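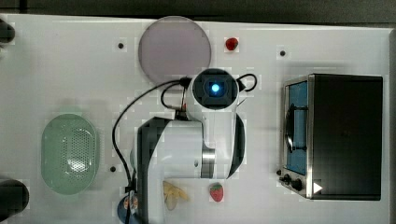 Secondhand dishes: what the swap shelf takes this spring

The kitchen shelf at the Flornolitz reuse shop opens again on March 16, 2022, after being closed for the winter. Members can bring in plates, bowls, cups and small kitchen tools during normal shop hours. Please don't leave boxes at the back door when the shop is closed. Rain got into two of them last fall and most of what was inside had to be thrown out.

The rules are close to last year's. Dishes should be clean and free of chips. Hairline cracks count as chips, so run a thumbnail around the rim before you pack anything. Odd plates are welcome and so are single cups. Sets go faster if they are tied together with string, with the number of pieces written on a tag. Tape leaves a mark on glaze that is hard to get off.

We have stopped taking nonstick pans. Too many came in with scratched coatings, and the Dedora Street drop-off now accepts them with other metal. Knives are still fine if they are wrapped in cardboard and labeled. Electric items go to the repair table first, and that is open on Saturdays only.
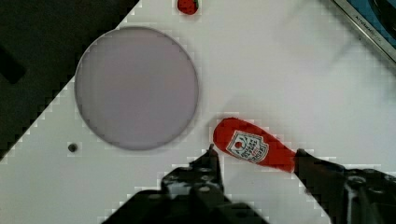 Plain round shapes are easy to match with what you already have.

The limit is nine items per visit. Last year the shelf passed along 249 pieces, most of them dinner plates and mugs. Serving dishes were the slowest to move. A few large platters sat on the bottom shelf from June until we closed, and they are back out now if anyone is planning a big meal.

If you are clearing out a whole kitchen, call the shop ahead of time. We can take a large load at the Sang Road storage unit, where there is room to sort it. Use newspaper between plates and stand them on edge in the box. They travel better that way than in a flat stack – the bottom plate in a tall stack is usually the one that breaks. Keep boxes small enough for one person to lift.

There is no charge to take things from the shelf. A jar by the register collects money for shelving and dish soap, and the shop would like to reach $100 by the end of June.
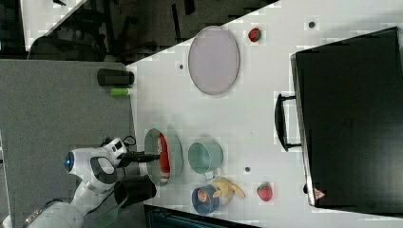 Can I bring plastic plates and cups?
Hard plastic is fine if it is clean and not badly scratched. Thin picnic plates and takeout tubs can't go on the shelf.

Items left on the shelf for more than two months are moved to the Urunetti Hall sale.

Recent items
Repair table: new Saturday hours
What to do with old canning jars
Coat rack clears out for spring
Urunetti Hall sale: how to book a table
Parking at the Sang Road unit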